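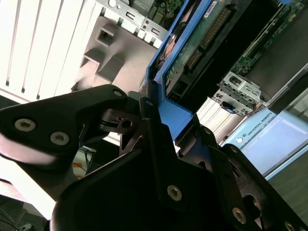
Home News Features People Archive Contact

Eun-ji Gil has strong feelings about blue plastic. Ask her what separates a good office computer from a bad one and she skips the processor, the memory and the brand on the front.

"The clips," she says. "If the hard drive comes out with a squeeze, somebody at the factory liked me. If I have to go looking for a screwdriver, somebody didn't."

Gil has been taking desktop computers apart for 15 years, the last four of them at Koo, a refurbishing shop in Iveck behind what used to be a carpet showroom. Offices send their old towers there when the lease is up. Koo pulls the drives, wipes or destroys them, cleans out the cases, tests what's left and sells it on to people who want a computer for email and taxes. There are two of them on the bench most days, Gil and Margarida Matos, and they agree on very little.

"She starts with the memory," Gil says. "I don't know what to tell you. I've asked her about it."

"The memory is easy," Matos says from the other side of the shelving. "You start with something easy. It's called morale."

Gil starts with the drive. In her view a computer with a drive in it still belongs to the last person who used it, whatever the paperwork says. She has no interest in what's on them. People assume she must be tempted, and she says she can picture exactly what's on them: a spreadsheet called FINAL, another called FINAL2, and a photo of a cake.

The towers that came in this March are her favorite sort, and there are 80 of them, from an insurance firm called Clamano that kept everything far longer than it had to. The drives sit in blue plastic caddies. The expansion slots are where you'd expect them. The cases are plain sheet metal inside, and Gil regards that as a form of manners.
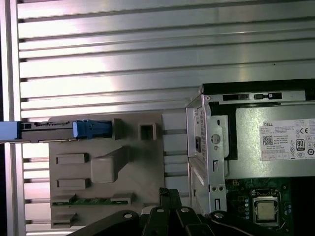 "You can get your hand in there," she says. "That sounds like nothing. Try it with one of the tiny ones they make now. I've got a scar from a machine the size of a lunchbox."

The dust is another matter. Clamano, she has concluded, kept its computers on the floor, on carpet, in a building with at least one long-haired dog. She blows out the power supply vents first and wears a mask for it, having once not worn a mask for it. Then the drive comes out, its label gets checked against the list, and the caddy goes in a bin of its own.

The bin is a sore point. Matos would recycle the caddies. Gil keeps them, and by her own estimate there are around 1000 in the back, including plenty for models she hasn't seen in years.

"The day I throw them out, a guy walks in who needs one," she says.

Has a guy ever walked in?

"One guy. He needed the other kind."

The list itself lives in a program called Skimero, which both women dislike, so that's something they share. It logs every part by serial number and signs you out after 10 minutes, usually while you've got both hands in a case. Matos types with one knuckle. Gil has gone back to writing the numbers on masking tape and entering them after lunch, a method she asks me to describe as "supplementary."

What she'd really like to talk about is cable routing. Most of the trouble she sees in older desktops, she says, was put there by someone being helpful: an extra drive added, a power lead dragged across the top, a side panel forced shut over the whole business. She'll spend a while getting the wires to lie flat even in a machine that's going out the door for the price of a decent pair of shoes.

"The customer never opens it. I know that. Margarida reminds me."

"Daily," says Matos.
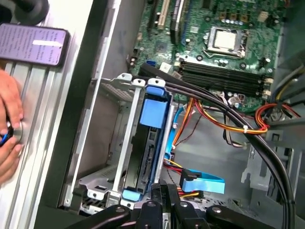 Inside an open desktop: the drive in its cage, power wires gathered with a white tie, and the black memory slots up on the board.

I ask whether she owns a desktop herself. She does. It came through the shop six years ago and she has replaced nearly everything in it except the case, which has a dent in the top from when she moved apartments. The side panel has been off since the summer before last. She's waiting on a fan.

"It's fine," Gil says. "It gets air."

Matos, who has a laptop, declines to comment, then comments for several minutes. By then it's past four and there's another row of Clamano towers to get through. Gil pulls one over, lays it on its side and feels along the back for the latch.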